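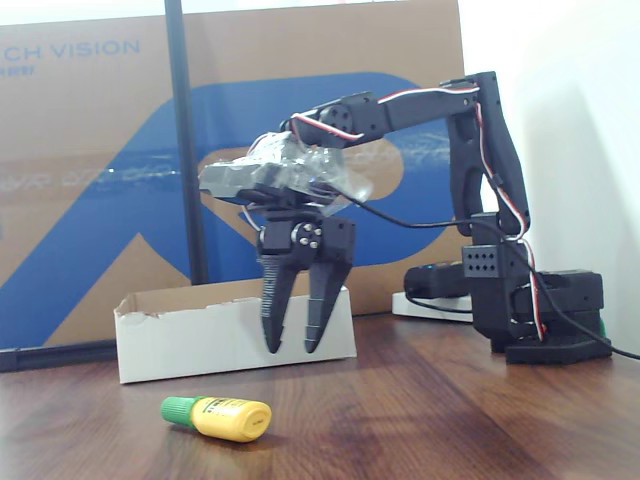

Pôle Atelier et fournitures — liste interne

Objet : Re: barquettes en carton sur les plateaux en bois

Bonjour,

Réponse groupée. Pour les postes de tri, nous gardons la barquette blanche en carton, posée directement sur le plateau brun-rouge. Le modèle Wundex convient jusqu'à 74 vis par barquette ; au-delà, le fond fléchit et les pièces se rassemblent au centre. Le modèle Trellier est plus rigide, mais ses rabats se décollent au pliage.

Pas d'adhésif double face sous le carton : le vernis part avec. Deux points de pâte repositionnable suffisent. Pour les taches, chiffon à peine humide dans le sens du fil, puis chiffon sec. La cire Prika laisse un film gras qui remonte dans le carton — à réserver aux tables sans barquettes.

Il reste 17 barquettes à plat dans l'armoire du fond. La prochaine commande part chez Ó Riain en juin ; indiquez vos quantités sur cette liste avant la fin du mois.

> Bonjour,
> Le carton glisse sur le bois verni dès qu'on pousse le bord.
> Peut-on le coller ? Et quel produit pour les auréoles ?
> Il nous faudrait aussi quatre barquettes de plus, même format,
> en blanc si possible : les petites pièces sombres s'y repèrent mieux.

Dernière mise à jour : mai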